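Can It Do the Chores Yet? Notes for Week 2
Last updated: July
Tuesday, by Soo-ah Ji

I started this course thinking I'd spend the whole time on dishes and laundry, and then Bok-nam Kwak (who teaches the other section) talked me into office chores too. Straightening a desk, typing an order number into a terminal on the shop floor, wiping down a counter - small stuff that people do all day long without noticing!

So my question for this week is a simple one. Pick a chore you did this morning. Could a machine with one arm and two fingers have done it? Write down where you think it would get stuck, and please be picky about it.
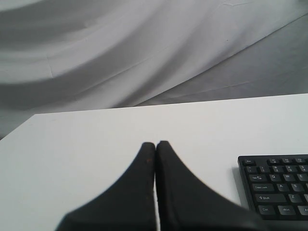
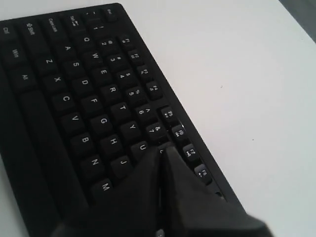
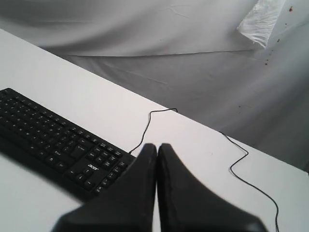

My own favorite test is the boring desk job, because it sounds so easy. You say "move the keyboard over and press 8" and a person is done before you finish talking. For a machine that's several problems in a row. It has to find the keyboard, work out which way it's turned, and get hold of something wide and flat with fingers that like small things. Then there's the cord. Look at how it wanders up from the back corner of the keyboard and drops over the far edge of the table in the third picture - slide the keyboard and the cord wants a say in it. And pressing one key is its own headache. In the second picture the closed fingertips come down near the 7 and the 8, and they hide a good part of the board, so a camera sitting at the wrist has to remember what it can't see.

When I ran this as a paper exercise at Enex last year, 14 of the 26 people in the room said typing would be the easy part. I'd have said the same once!

For next time, read the Paver handout up to the bit on cords and hoses, and bring your chore written out in steps. Two pages is plenty. If you're in Bok-nam's section, hand it to him and he'll pass it along to me.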